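Small baskets, big turnout at the Illwood swap table

May 10, 2021

I popped into the Illwood reading room this morning meaning to stay ten minutes, and came home two hours later with a basket I hadn't planned on and a very full tote bag. The household swap table is back after its long break, and I think half the street had been saving things up for it!

If you missed the notice in April, the idea is simple. You bring small things for the home that you don't use any more – baskets, trays, coasters, hooks, jars with their lids – and you take away whatever catches your eye. No money changes hands. Zerrin Kozan set it going again after clearing out her own kitchen drawers, and she tells me the first boxes were full before she'd even put the kettle on.

Baskets went fastest, the little ones especially. I like a small one with a handle because it can go from the sink to the windowsill to the bathroom shelf without any fuss (mine is already holding clothes pegs, though I'd promised it to the teabags). Anything pink seemed to get picked up and put down a lot, too. I saw one lady walk off with a whole set of rose-coloured saucers and come back for the milk jug.

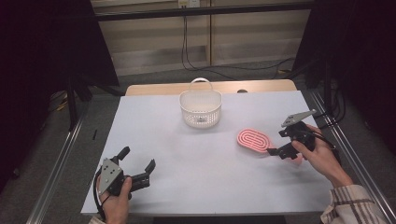 What should you do with a plastic basket that has gone a bit grubby? Soak it in warm water with a squirt of washing-up liquid, then go over the holes with an old toothbrush and leave it upside down to dry.

Catríona Keane was on the sorting side and had a few requests for next time. Please give things a wash before you bring them, keep sets together with a bit of string, and leave the big furniture at home – there's almost no room for it, and somebody did turn up with a bookcase. It has now gone to a flat on Darkholm Road, so all's well there.

The next swap will be in the same room, with doors open from 2 until 6. Drop-offs can be left beforehand at the Tekin bakery, on the shelf by the back door. I'm bringing two trays and a lampshade, and I've told myself I'm not taking any more baskets.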